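Noststead Design School
Second-year project report
Play Surfaces: a wooden board and a set of blocks for a shared table
By Aitana Montes
Project tutor: Ingvild Strömberg

1. How it began

My little cousin builds on the floor, and her towers always seem to end up under somebody's foot. I spent a whole afternoon on the rug with her last summer and came home with sore knees and a notebook full of drawings. What I wanted to make was a proper place to build: a big flat board that could be put down on any table and lifted away again at teatime with the tower still standing on it (that last part was optimistic, I know!).

The second-year brief asked us to design something for the home that two people of different ages would use together. I could hardly believe my luck. I had the notebook open before Ingvild had finished reading the brief out.

I called the project Prukora. It doesn't mean anything, I just liked saying it, and my cousin liked saying it even more.

2. What I wanted to find out

I had one main question and a couple of smaller ones hanging off it. The main one was how much of the board should be left plain. Most of the play boards I looked at in shops have something printed on them, roads or a farm or the alphabet, and they're lovely to look at, but I noticed that children tend to put things where the picture tells them to. I wanted to know what would happen on bare wood.

The smaller questions were about the blocks. How many shapes do you need before it starts to be interesting? Does colour matter more than shape? And does the grain of the wood make any difference to how people lay things out? Ingvild thought the last one was a bit far-fetched, but she let me keep it in.

3. Choosing the wood

I tried out samples of beech, pine and maple-coloured offcuts from the school store, and I carried them round in my bag for a week so that I could look at them in different light. The pine marked if you so much as looked at it. The beech was tough, but the piece I had was a little pinker than I wanted and the blocks didn't stand out well against it.

In the end I went for pale planks glued side by side. I love this kind of surface. It's calm from across the room, and then you get close and there's so much going on in it: little waves, darker streaks, warm patches where the colour shifts. I had worried that the joins between the planks would be a distraction. Ingvild told me to leave them alone and see what people did with them, and that turned into my favourite part of the whole project.

The sanding took ages. I went through 3 grades of paper and did the front lip by hand, running my thumb along it after every few strokes. If you've never sanded end grain, it drinks up your time like nothing else. The reward is that it goes silky all at once, and you want to show everybody in the room.

4. The blocks

I began with far too many shapes. My first sheet of drawings had arches, half-moons, a sort of chunky cloud and something that my friends said looked like a tooth. Cutting it down was hard, because I was fond of all of them.

The shapes that survived were the ones that did something different from their neighbours. A cube is the one everybody picks up first, and you can stack on it whichever way it lands. A triangular prism makes a roof or a ramp, and it's a real troublemaker if you try to stand it on its point. The many-sided shape was the surprise. I only put it in because I had a drawing left over, and it became a tower top, a pond, a cake and a hat.

For colour I stuck to blue, yellow, red and green for the first trials. All four show up beautifully on pale wood. I picked a matt finish with a slight texture, so the blocks don't glare under the workshop lights and they feel friendly in the hand. Glossy blocks look smart in a shop, but mine kept sliding off each other.

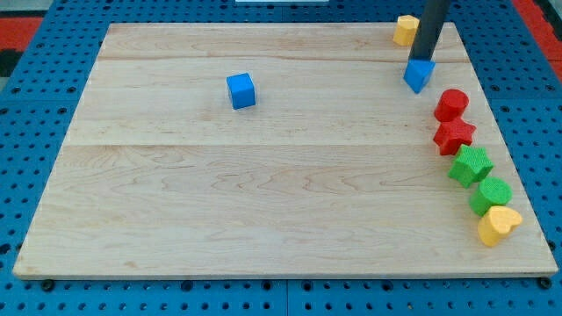 Figure 1. Blue, yellow, red and green blocks on the board, workshop table.

5. Trying out layouts

The layout trials were done in the workshop on the blue tables with the round holes. I did them in November, mostly in the late afternoon when the room was quieter. The rule was simple: begin with very few blocks, leave plenty of bare wood, and note down where the next one goes.

I was so taken with how the space behaved. Put a single cube near the middle and the whole board seems to gather round it. Leave a wide gap and then put something pointed on the far side, and suddenly there's a conversation going on across the wood. Turn the pointed block so that a corner faces down towards the board and it looks as if it's about to tip into a dive. I filled pages with tiny sketches of these arrangements and gave them names like Island, Shy Neighbour and Late for School.

I also learned that a block placed right at a corner changes the whole thing. It makes the board feel bigger. Before that I'd been bunching everything in the middle, and my sketches from the first sessions look terribly cramped to me now.

6. Trying it with people

After the workshop trials I took the board to my aunt's kitchen and asked 5 people from the family to build on it, in pairs wherever I could. I gave them no instructions apart from "build something together". Each session lasted as long as they wanted it to. The longest went on for 40 minutes and only ended because dinner was ready.

The grown-ups surprised me. They started out stiff and polite, passing blocks across as if they were playing chess, and then something would fall over and they'd be off. My uncle built a harbour. He used a seam between the planks as the edge of the quay and got quite cross when my cousin parked a yellow block in the water.

So the seams mattered! In 2 of the sessions somebody used a join as a line without being asked, once for the quay and once for a road. My cousin followed a dark streak in the grain with her finger and announced that it was a river, and then she lined up blocks along both banks. I wrote that down in capital letters and sent it to Ingvild the same evening. She replied with one word, "Good", and from Ingvild that's a parade.

7. What didn't work

The board is heavy. I can carry it with both arms round it, but my cousin can't, and the idea of lifting it off the table with a tower still standing was a complete failure. The tower came down before I'd reached the kitchen door.

It also slipped on my aunt's table, which is varnished. We put a tea towel under it, and that held it well enough for the afternoon, but I'd like to fix it properly with cork pads let into the underside.

My notes could have been better too. I drew the layouts quickly and didn't always mark which way round the board was, so there are several sketches I can't compare with each other. Next time I'll put a small pencil mark on the underside and draw it in on every sheet.

8. Where it goes next

I'd like to make a second board in two halves that meet along one of the seams, so that each person can carry their own side. Ingvild has suggested hiding the join in a real glue line, and I've already spoiled one piece of scrap trying to do it. The second attempt was closer.

I want to add a fifth colour as well. My cousin has asked for purple. I was thinking of a soft grey, so we are in talks.

Thanks to Ingvild Strömberg for her patience with the tooth, to the workshop staff for the extra clamps, and to my aunt for the kitchen table and the tea towel.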